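Wednesday, August. Dye bench, week 2 of the indigo vat.

Picking up where I left off. The vat I started in the back room is finally behaving! I had it down as dead on Monday's page and I take that back. There's a proper coppery skin on top now, the liquor underneath is a murky yellow green, and the smell has gone from boiled cabbage to something more like a barn. Swatch strip went in for 2 minutes, came out the color of pea soup, and turned blue on the line before I'd finished rinsing my gloves.

Temperature is still my weak spot. The band heater I bought from Hendricks holds fine once it's there but takes most of the morning to get anywhere, and if I lift the lid to peek (I always peek) I lose a good chunk of it. This morning it sat at 39 C when I came in. I nudged it up to 42 and left it alone through lunch, for once. Fructose vat, same recipe as the June one, only with the lime from the new bag. I think the old bag had been open too long and was half chalk, which would explain June.

Yarn for this round is the Willix wool, the 2-ply, and one skein of the Torkel blend that I know takes indigo unevenly but I like it anyway. Everything scoured yesterday and left soaking overnight. Note to self, the Torkel needs a second scour. There was still a film on the soak water and I bet that's where the blotches came from last time.
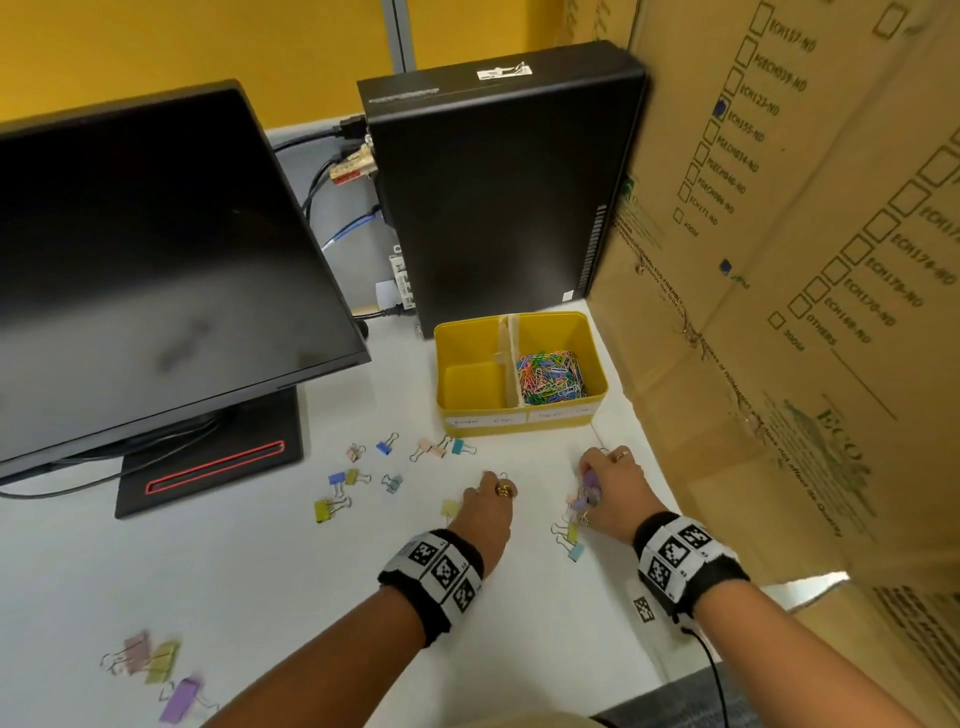
Swatch labeling is the part of this whole business I'm worst at, and I've now got a shoebox of lovely blues with no idea which dip they came from. So, new system, starting with this vat. Every swatch gets a paper tag with vat, dip number, minutes under, minutes in the air, and the tag gets clipped on the second the swatch is dry. Binder clips are what I've settled on, a mixed lot in lots of colors like the ones spread over the desk by the computer, and each color will stand for a number of dips. Safety pins left rust marks on the wool and masking tape fell off in the steam. I still need to write the color key on the inside cover of this notebook. If you're reading this and the key isn't there, bug me.

Dips so far today, all in the Willix:

Skein A, one dip, 5 minutes. Pale, a bit gray. Fine for the border.
Skein B, three dips, 5 minutes each with a long airing between. Really nice clear mid blue, the best I've had from any vat this year.
Skein C, five dips. Dark, but it's crocking like mad, my thumb is blue from just squeezing it. Probably rushed the airing. Will rinse again tomorrow with a splash of vinegar and see how much comes off.

Torkel skein went in last with two dips. Blotchy at one end, as expected, and the tie was too tight so there's a white ring where the dye never got in. I kind of want to do that on purpose now! Figure-eight ties, looser, four per skein, from here on.

pH strip before the first dip looked a hair under 11. By midafternoon it had slid toward 10, so I added a level teaspoon of lime, stirred slowly down one side and back, and let it settle. Bloom came back in under an hour. Please, anyone using the vat after me, stir it like you're trying not to wake it. Bubbles put air in and then we're all waiting until the next day.

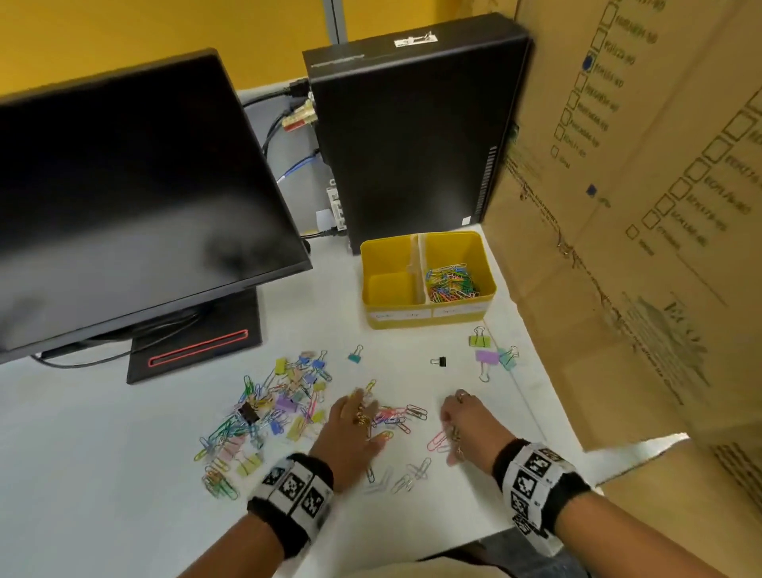
Clips spread out on the white desk, yellow wall behind.

Stock check, while I remember. Lime is plenty. Fructose is down to 124 g, which will do one more top-up and no new vat. Indigo from Esgate is still on back order, and I'm tempted to try their fine grind when it opens up again, though I've heard it clumps if you don't wet it out with warm water and marbles first. We have marbles somewhere. Try the drawer under the scale.

Tomorrow: rinse C, second scour on the rest of the Torkel, feed the vat in the morning before any dipping, and do a lightfast strip from B for the south window. Half covered with foil, half bare, leave it up until I forget about it. Also the drain in the small sink is slow again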